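Running order and notes, November talk, evening session
Topic: What a town battery does for a town with a small hydro plant

Slide 1. Title

Thank people for coming. Say who paid for the trip (nobody, I drove) and that I don't work for any of the companies I'm going to mention. Questions at the end, but stop me if a word doesn't make sense.

Slide 2. The plant at Bresaditz

Start with the river. Bresaditz has a run-of-river plant. There is no dam to speak of and no lake behind it. Water comes in at the weir, goes down the pipe, turns the turbine and goes back to the river. It makes power when the river is up and very little in late summer.

The plant is older than most people in the room. It was rebuilt once, when the turbine was replaced with one from Gavetti. The output today is 507 kilowatts with the river full. Let that number sit for a second, then say what it means. It will run the town on a mild night. It won't run the town at supper time in January.
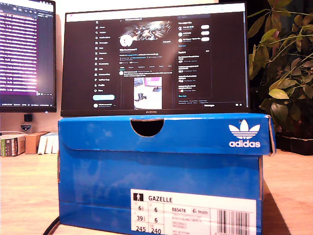

Slide 3. The shape of a day

Show the load curve. Point to the low stretch after midnight. In spring the plant makes more than the town uses for most of those hours, and the extra goes out on the line to the regional grid. The town gets paid a low rate for it. Then at 6 p.m. everybody is home and the town buys power back at a much higher rate.

Don't rush this slide. The rest of the talk depends on it. If people look lost, use the bakery: it sells its bread cheap at closing and buys bread from the next town at breakfast.

Slide 4. What was proposed

Delić, the engineering firm, looked at three options for the town.

Option one, raise the weir. More water in storage, more power at peak. Also more flooded ground upstream and a permit process that could run for years. Dropped early.

Option two, a second line to the regional grid. Helps with outages, does nothing for the price problem.

Option three, a battery next to the powerhouse, sized to hold 3 hours of full plant output. This is the one that was built.

Mention that solar came up at the public meeting and was put off for a separate study. Someone always asks.

Slide 5. The battery

Keep the chemistry short. Lithium iron phosphate, in steel cabinets on a concrete pad, with a fence. It is the size of two parked trucks. It charges from the hydro plant at night and sends power out in the evening.

The supplier is Zirnico. They also run the control software under a service contract. I'll come back to the contract, so don't get pulled into it here.

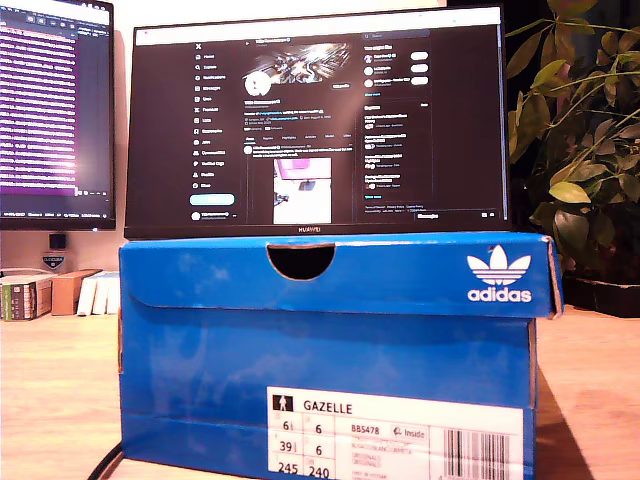

Fire safety. Say this before it gets asked. The cabinets are spaced apart, each one has its own gas detection, and the fire department did a walk-through before the system was switched on. Their plan for a cabinet fire is to keep the neighboring cabinets cool and let the one burn out. People find that strange at first. Explain that water on the outside of the next cabinet does more good than trying to get inside the burning one.

Slide 6. The first winter

This is where I tell them what went wrong.

The battery was set up to charge on a fixed clock. That was fine in the fall. In the cold snap the river dropped, ice built up on the intake screen, and the plant was making very little at night. The battery charged anyway, from the grid, at a price nobody had planned for. It took 8 days before anyone caught it on the bill summary.

The fix was simple. Charging is now tied to the meter at the powerhouse. If the plant isn't making extra, the battery waits. Zirnico made the change remotely.

Pause for questions here if there is time. Have the bill summary ready as a backup slide.

Slide 7. Homes and savings

The system serves 3,000 customers, counting the school and the sawmill. The savings go into the rate fund and don't show up as a line on the bill. That was a choice made by the utility board. I think a line on the bill would have been better, and I'll say so, but it's their town.

Don't quote a payback period. The first year isn't a fair sample with the charging problem in it.

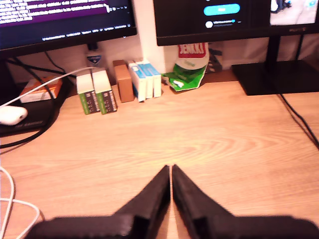
Slide 8. The contract

What I'd tell another town to read closely:

Who owns the operating data. In Bresaditz the town does, and it can download it at any time. The first draft said otherwise.

What happens when a cabinet loses capacity. All of them do, slowly. The contract should say how it's measured, in what month and at what temperature.

Who answers the phone at night. Ask for a name and a backup number, and call it once before signing.

End of life. Zirnico takes the cabinets back at its own cost. Get it in writing with a date attached.

Slide 9. Would it work here

Be careful with this one. Our river is slower and our plant is smaller. We also have the option of shifting the pumps at the water works to nighttime, which costs next to nothing and does part of the same job. I would do the pumps first, log a full year of load data, and then ask for battery quotes.

If asked about pumped storage: we don't have the hill for it.

Slide 10. Questions

Leave the load curve up on the screen. Handouts are by the door. The room has to be cleared by 9 p.m., so take the last question at a quarter to.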